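Gilen towel-folding package: notes after three months

Posted 6 January 2024

The Gilen package went live on our bench in October, so this is a follow-up to the unboxing post. Several readers asked whether the folding policy is usable as shipped or whether it needs the retraining service from Drudier. My answer is that it depends on your towels.

What you get for the base price is a two-arm control stack, a calibration routine for the wrist cameras, and a pretrained policy for rectangular cloth. Arms, grippers and table are your problem. The license covers one cell for a year, with updates.

Setup

Installation took one afternoon. Calibration took most of the next day. The routine asks for 300 poses per arm, and it will let you stop early without complaint, which I did the first time. The two arms then disagreed by 7 mm at the far side of the table, and both grippers closed on air. Run the full set.

The manual puts gripper setup in an appendix. Read it before calibrating, as the fingertip length goes into the same file and changing it afterward wipes your results.

Folding

I logged 3,478 fold attempts up to the end of the year. Thin, flat-weave cloth was dull to watch, and I mean that as praise. Waffle weave was harder. The cells give the fingertips something to hold, but a finished stack is thick at the folded side, and the policy often picks up one layer when it should take all of them. It then lifts, sees the stack open, puts it down and starts over. The default retry limit is 5. I left it there. 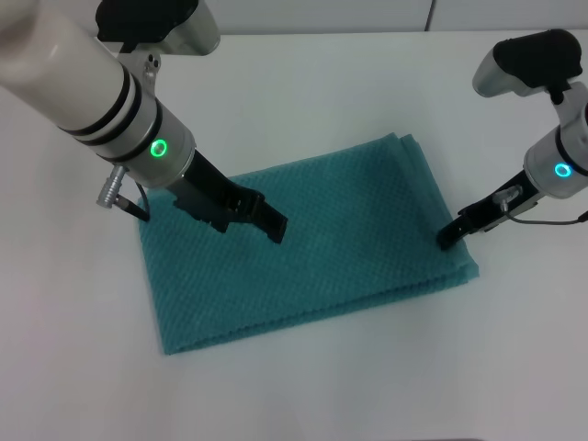 Cameras and lighting

Each arm carries its own camera above the wrist, and the policy wants both streams. It will run on one, with a warning, but its corner picks get noticeably worse. A plain white table works well with dark or saturated cloth. White towels on the same table are poor, and I ended up putting down a gray mat for those.

Cable routing deserves more care than the manual gives it. Leave slack at the gripper connector and run through the full wrist range by hand before enabling motion. A tight cable shows up in the log as a torque fault, with no hint about the cause.

Support

Padmavathi Chowdary at Gilen answered my calibration questions within a day and sent a patch for the log rotation bug. The Drudier retraining quote was more than I paid for the package itself, so I haven't tried it. If your cloth is all one type and the stock policy struggles with it, ask them for a trial on your own recordings first.

Still open

Version 2 is supposed to add a layer count check before each lift. I also want to try the Gedside fingertips, which are narrower than mine and should slide under a thick edge more easily – if they fit my mounting plate. The adapter drawing is on my list for next week.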